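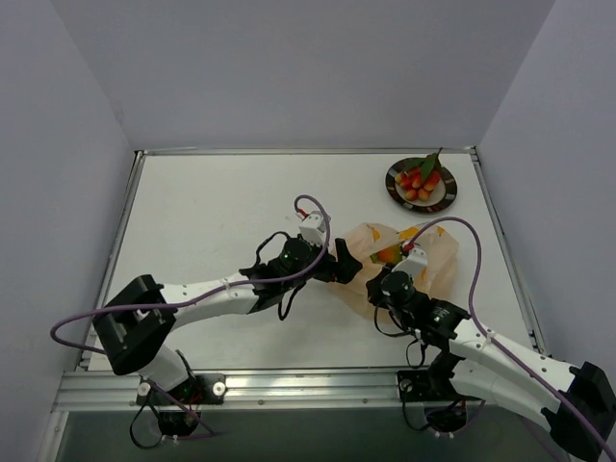
December 2021

Van Dusen consignment, second look at the Nedano canvas. Notes mostly for me and Yesenia, so forgive the shorthand.

The auction house wants our view on the untitled Nedano before it goes into the sale. Their draft catalogue note says "acquired directly from the artist" and dates it to the Grillness years. I have read the note four times now and I still can't find what the dating rests on. There is a gallery label on the stretcher, there is a letter, and there is a family story. The family story is doing most of the work.

Label first. Printed, Nirnwood Gallery, with a stock number in blue ink. Nirnwood moved premises at least once and the label carries the second address. If the picture really left the artist's studio when the note says, it should have the first address or no gallery label at all. Van Dusen's answer is that it went back to Nirnwood later for reframing and got labelled then. Possible. I asked for the framing bill and was told it "would have been" in the papers. Would have been is not a bill.

The letter. One sheet, typed, signed, thanks the buyer for taking "the grey one". The consignor reads this as our canvas. Nedano painted grey ones for years. No size given, no price, no title. Yolanda Ambrose went through the studio lists in June for the other job and says there are 8 pictures which could fairly be called grey, and of those 5 have a known owner today. That leaves three, and I would like to know why everyone is so sure which of the three this is. Signature looks fine to me but I am no judge of signatures and neither is the person who passed it.

Measured it again. Height agrees with the list entry they are quoting, width is out by more than I like. Could be a restretch. Turned it to look at the tacking edges and there is one set of holes on the left and what I would call two on the right, though Yesenia thinks the second lot are just old staples. We didn't settle it. She wants raking light on the back, fair enough, put down for next session.

Paint surface: no complaints. Ground shows through at the lower right as it does on the pictures I trust. Old retouching near the top edge, goes dull under UV, small. Whoever did it was tidy. Not in the condition report, which calls the work "untouched". Told them to take that word out.

Money, as it keeps coming up on the phone. The first invoice gives 900 and the insurance schedule from later on gives 2000, and the house has put both in the file as if a rising value proves it is the same object. All it proves is that someone insured a picture for more than someone paid for one. The schedule says "Nedano, oil, framed". So does half the schedule.

None of this makes it wrong. My gut says the hand is right and the date is hopeful. The Grillness date adds a good deal to the estimate and I notice that nobody on the selling side has tried to knock it down. I'd be happy with "circa" and a wider bracket. I would not be happy signing off the note as drafted.

Call with the house, late afternoon. They asked whether we could "firm up" before proofs close. Said we could firm up the condition report today and the date when there is something to firm it up with. Bit frosty after that.

To do
Raking light, reverse, all four edges (Yesenia)
Ask Yolanda for the list pages for the three unplaced greys, with sizes, scans if she has them
Nirnwood stock book: who holds it now? Van Dusen say lost, the last person who said lost meant in a garage
Compare the stock number on the label with any other Nirnwood label we've photographed
Blue ink, leave it alone until we have the stock book
Revised wording for the retouching to go over tonight

Later: Yolanda rang back. One of the three was last recorded with a different support, board, so that one drops out if the list is right. She doesn't fully trust the list either. Two left.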